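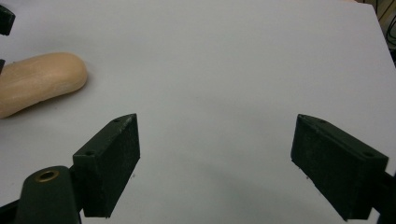
Anathi Oosthuizen wrote to us that a rule which stays in a folder is no rule, and she asked why we did not put ours where everybody can read them beside the work. We thought about her letter for a long time. This page is our answer to it.

Gallery > Workshop > Good practice at the gripper bench

The page belongs to the Veltcombe bench, where people guide a hand-held gripper and the recordings are later used to teach the robot arms. Our rules began as a single sheet in October and have grown to 7 points. They are not a standard in the official meaning. Sandamali Weerasinghe put them in order and I have written the English, so please blame me for the mistakes in it.

Open jaw, plain surface. The two dark green fingers stand apart with nothing between them, and the tan piece lies off to the left. Rule one says that every recording must start with the jaw open and the piece outside it. A recording which starts with the piece already held is deleted, also when the rest is very good.

On the surface. It must be one plain colour, without printing or pattern. Small specks are allowed, but the surface is wiped at the start of each shift and again after the lunch break. We had a long discussion if a patterned cloth should be permitted for variety. At present the answer is no for the basic set and yes for the Cotus set, which has its own sheet.

On the fingers. The small round screw holes can be seen on the upper faces. Before the first recording, the operator checks by hand that each finger sits firmly and does not turn. Printed fingers are changed as a pair, never one alone. After 3,000 recordings a pair is taken out of use, even if it looks healthy. One pair went on to 3,925 by an error in our list, and for this reason the list is now kept by two persons.

On the cables. They hang in loose arcs in the dark corner at the top right. Rule five: a cable may hang behind the work but may not cross it, and it may never be pulled tight by the movement of the hand. If the operator feels a pull, he or she stops and says it aloud.

On the objects. Each piece has a number in the Jekgate list, and no piece comes to the bench without a number. The list has 231 entries now. Pieces with sharp edges, glass and anything filled with liquid need a second person at the table. Dönmez sheets are still accepted for older pieces, but please copy them to the new form when you have time.

The remaining rules, about rest times and about who may delete a recording, are on the paper sheet at the door. Remarks can be given to Sandamali or left in the book.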